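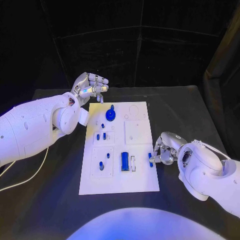
White board on a dark grey tabletop.

Danirov Crossing, by H. Collado
Reviewed 2020-05-01

The second Gesstead mystery picks up in August, a few months after the ferry inquest that closed the first book. A surveyor's van is found parked on the slipway with the keys in it and the tide coming up. The harbour master wants it moved. The surveyor's sister, who runs the chandlery, wants to know where he is, and the local police are in no hurry to help her.

I read the first one last winter and thought it was fair but slow. This one is better. The search gets going by the end of chapter 2 and the chapters are short. Most of the middle follows the sister as she works through her brother's invoices, and I liked this part most. It sounds dull, but the figures don't add up in a way a careful reader can spot, and the clue is given in full well before anyone in the book notices it.

The Sunen Marsh chapters are less good. There is a long walk in fog that does very little except get two people to the same barn, and the dialogue there is stiff. I also guessed the farmer's part in it early on. The ending made up for some of this. It depends on how the ferry timetable changes at the end of the season, which had been mentioned twice and which I had forgotten.

You could start with this book, though it gives away who was guilty in the first. There is some violence, nearly all of it off the page, and very little swearing.

I read the e-book. It had 11 typing errors that I marked, mostly missing quotation marks, and the map of the estuary is too small to read on a phone. The paperback has the same map across two pages. The large print edition runs to 700 pages and is heavy to hold in bed, so borrow it before you buy it.

Four stars out of five. The third book is due next year.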